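Notes from the robot club, part four: the simulator

11/16/19

23 comments

I promised some weeks ago to write how the club is going, and then I did not write. So now I try to put everything in one post.

For people who are new to this blog: I am helping with the student robot club at Etley. We meet in the computer room after the last class. The project of this year is called Ferel, and the task sounds simple. An arm must pick small things from a table and put them in a yellow crate. All of it happens in simulation first. If the program is good enough we may get time on a real arm in Konville, but this is not decided, and I ask the students not to count on it.

In August I believed that the difficult part would be the programming. I was wrong. The difficult part was to make the students look at the screen before they change the code. When the arm did something strange, they opened the file immediately and began to change numbers. Mehwish Warraich made a rule for her group: first you say in one sentence what the arm did, then you may touch the keyboard. I was skeptical, but after two meetings I took the same rule for my group also.

The other big discussion was about views. Ivan Vasylenko wanted to use only the wide view, where you see the whole table. He said that the close views make people confused. Mehwish wanted the views near the arm, because in the wide view you can not judge well the last centimeters. We lost almost one full meeting on this. At the end we keep all of them and each student can choose, but for a report they must save more than one.

These are from our work on the green block.
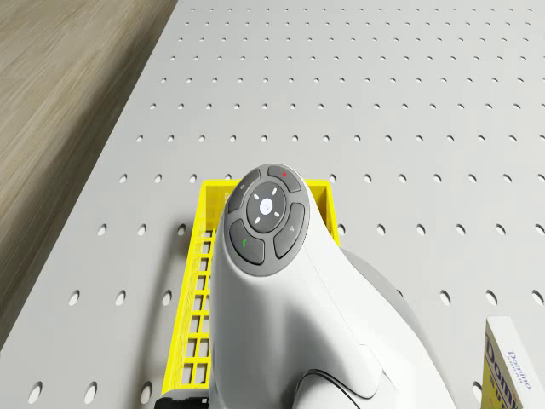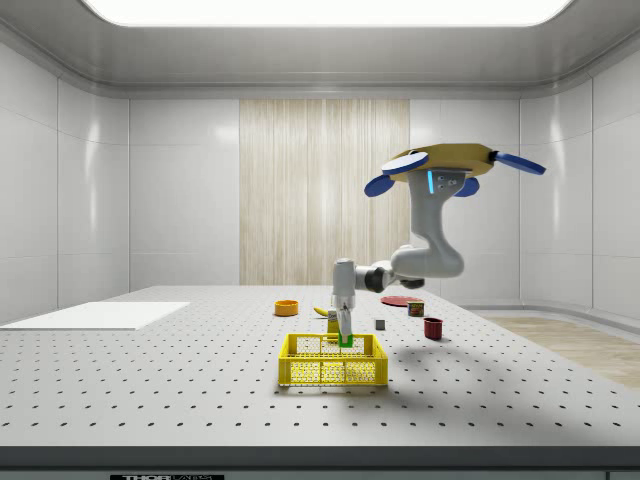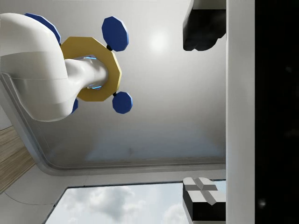

What the students learned from the block

The block is our favorite object for beginners. It has flat sides and the fingers can hold it without much planning. In the wide view the gripper has it at the back rim of the crate, and this is exactly the place where our groups argue the most. How high should the arm be when it passes over the rim? If you set it too low, you hit the crate. If you set it too high, the block falls from a big height and can jump out again. One student set the height so carefully that each run became very slow, and then he had to explain to the others why he needed so much time - I think he learned more from this explaining than from the code.

The banana is a different story. It is curved, so the best place to hold it depends on how it is lying, and a program made for the block does not help you much. The can and the red cup we did not try seriously yet. For the cup Ivan has an idea to take it by the wall, with one finger inside. I have doubts, but he is often right when I have doubts.

We also write a log of all runs. The last one in the file has the number 2243, and 520 of them are from one weekend, when Huỳnh left a script working on her computer at home. I was happy for the data and a little bit worried about her electricity bill. After this we agreed that long scripts must be announced to the group, with the name of the person and what they want to test.

What I would do differently: I would start with fewer objects. It is nice to have a full table, it looks serious, but a beginner wants to try everything in the first hour and then finishes nothing. Next year I will give only the block and the crate until each student has a program that he can explain to me line by line.

Next time I will write about the small competition between the two groups. The rules are still changing, mostly because Ivan and Mehwish can not agree if a dropped object should cost points.

Shared 39 times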